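Why Do Shadows Change Size?
By Mounir Helmy

Have you ever been walking home in the late afternoon and noticed that your shadow had grown legs like a giraffe? Mine did that all the time when I was a boy in Farurby. I used to chase it down the hill behind our school, which is a silly thing to do, I know, but I was six and I was sure I could step on its head if I only ran fast enough. (I never did. You are welcome to try.)

So what is a shadow, anyway? Let's start with light. Light travels in straight lines. It leaves the sun, or a lamp, or a flashlight, and it keeps going straight until it bumps into something. If that something is a window, most of the light goes right on through. If it is you, the light stops. Behind you there is a patch of ground that the light couldn't get to, and that darker patch is your shadow.

People sometimes think a shadow is completely dark, but look closely at one and you can still see the grass or the sidewalk in it. That's because light bounces. It bounces off clouds, off houses, off the ground, and even off the blue air over your head, and a little of that bounced light sneaks in around the sides.

Now, about those giraffe legs. In the middle of the day the sun is at its highest, and your shadow is a short little puddle near your shoes. Early in the morning and again toward evening, the sun is low. Its light comes in sideways, so your body blocks a long, long stretch of ground. Low sun, long shadow. High sun, short shadow. In January, when I lived up north near Hornavano, the sun hardly climbed above the trees even at lunchtime, and we had long shadows all day. 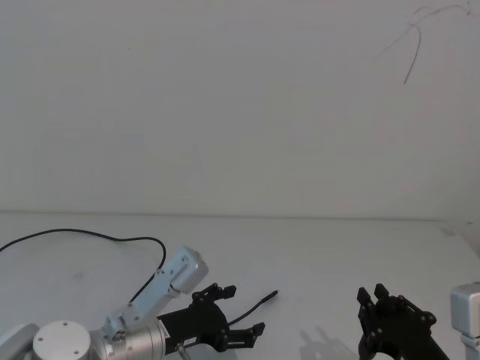

Indoors you get to be in charge of the sun, and that is much more fun. Wait until it gets dark, turn off the big light, and ask a grown-up for a flashlight. Set it on a chair so that it points at a wall. Hold your hand in the beam, close to the wall, and look at the shadow. It should be about as big as your hand, with nice sharp edges. Now move your hand slowly back toward the flashlight. The shadow grows and grows until you have the hand of a giant! It gets a bit blurry, too, and I'll tell you why.

When your hand is close to the flashlight, it blocks a bigger slice of the light, and that slice keeps spreading out until it reaches the wall. The blurry part happens at the edges, where some of the light gets past your fingers and some of it doesn't. Scientists have a lovely word for this in-between part. They call it the penumbra (say "puh-NUM-bruh"), and it means "almost shadow."

Here is something to try outside on a sunny day. Push a stick into the ground so that it stands up straight, and put a pebble at the tip of its shadow. Come back an hour later and put down another one, and keep going until you have 4 pebbles. Your shadow will have moved along each time. The stick stayed put, of course. It is the Earth that has been turning, with you and your stick and your lunch riding along on it.

Please don't ever look straight at the sun while you do this. Keep your eyes on the pebbles.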